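4. Preparing the table and setting up the heat press

Read this section before you plug in the Medve. The press weighs more than it looks, and it is much easier to get the table ready first than to lift the press off again later.

4.1 Choosing a table

The table must be level and must not rock. Push down hard on each corner in turn. If a corner dips, adjust the foot under it or pick another table. Do not use a folding table or a glass top.

Leave 20 inches of clear space behind the press so the cover can open all the way. Leave enough room in front to lay out a full shirt with the sleeves spread.

4.2 Covering and marking the table

A paper cover keeps ink, lint and adhesive off the table and can be thrown away when it gets dirty. Kraft paper from a roll works well. Do not use waxed or plastic-coated paper anywhere near the press.

1. Wipe the table and let it dry.
2. Roll the paper out along the length of the table. Smooth it from the middle toward the ends.
3. Fold the extra paper under the table edge and tape it from below.
4. Mark a grid on the paper with painter's tape, in squares the width of your shirt board. Run all the long strips first, then the cross strips.
5. Press each strip down with the side of your hand.

The grid is a guide for lining up collars and side seams. Small gaps in the tape do not matter. Replace a strip if it has shifted enough to throw your placement off, or if a loose end catches on fabric.
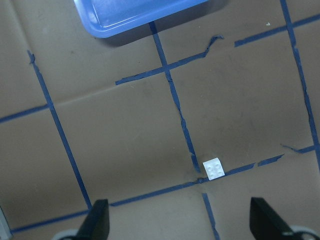

Taped grid on brown paper, with blue tray

CAUTION: Keep paper and tape away from the lower plate of the press. The press stands on its own heat-resistant mat (supplied), and the mat must extend past the base on all four sides. Cut the paper away under the mat.

4.3 Placing the press

Two people are needed for this step.

1. Lay the mat flat on the bare table, with the printed side up.
2. Lift the press by the base. Do not lift it by the handle or the cover.
3. Lower it onto the mat, back feet first.
4. Check that all the feet are on the mat and that the power switch can be reached without leaning over the plate.
5. Remove the foam block from between the plates. Keep it for transport.

4.4 Connecting the power

The press draws a lot of current while it is heating. Plug it straight into a grounded wall outlet on a circuit that carries nothing else large. Power strips and light-duty extension cords can overheat and must not be used.

If the circuit breaker trips during warm-up, turn the press off, leave it off, and move it to another circuit. Do not keep resetting the breaker. If it trips again on a second circuit, contact Grondari service.

Note: The Medve 1050 has a fixed power cord. The Medve 2000 has a detachable one, and only the cord supplied with the press may be used with it.

4.5 Keeping small items in one place

Pins, thread snips, tape ends and loose cords cause most of the damaged plates we see in the repair shop. Anything hard that is left on the lower plate will mark the pad when the cover comes down, and sometimes the upper plate as well. A shallow tray with a raised rim is enough to prevent this. Put it where you can reach it without crossing the plate with your arm, and put things back in it between shirts.

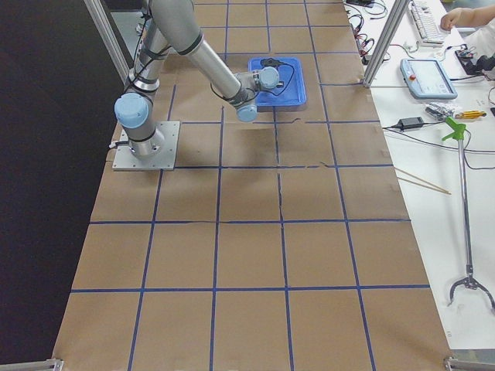 4.6 First warm-up

A new press may give off a light smell and a little smoke the first time it is heated. This comes from the protective coating on the heating element and stops within one session. Open a window and stay in the room.

1. Make sure the plates are empty and the cover is open.
2. Turn the power switch on. The display shows the room temperature.
3. Press SET, then use the arrow keys to choose the lowest temperature.
4. Wait for the green light. Do not close the cover while the press is heating.
5. Raise the setting one step at a time until you reach the highest temperature, waiting for the green light at each step.
6. Hold the highest setting for 20 minutes, then turn the press off and let it cool with the cover open.

WARNING: The upper plate stays hot long after the display goes dark. Do not touch it, cover it or move the press until it has cooled completely.

4.7 Setting the pressure

Set the pressure with the press cold and unplugged.

1. Place a folded cotton shirt on the lower plate.
2. Close the cover slowly. You should feel firm resistance over the last part of the handle's travel.
3. If the handle drops with no resistance, open the cover and turn the pressure knob 2 full turns clockwise. Try again.
4. If you have to lean on the handle to lock it, turn the knob counterclockwise half a turn at a time.

Thick items such as sweatshirts need less knob pressure than thin ones. Write down the setting for each type of garment – a strip of painter's tape on the side of the base is a handy place for it.

4.8 Test print

Use the Wollus test sheet from the accessory bag and a piece of scrap cotton. Follow the time and temperature printed on the sheet. If the corners of the print lift, go back to 4.7 and check the pressure before you change the temperature.

Section revised July 11, 2026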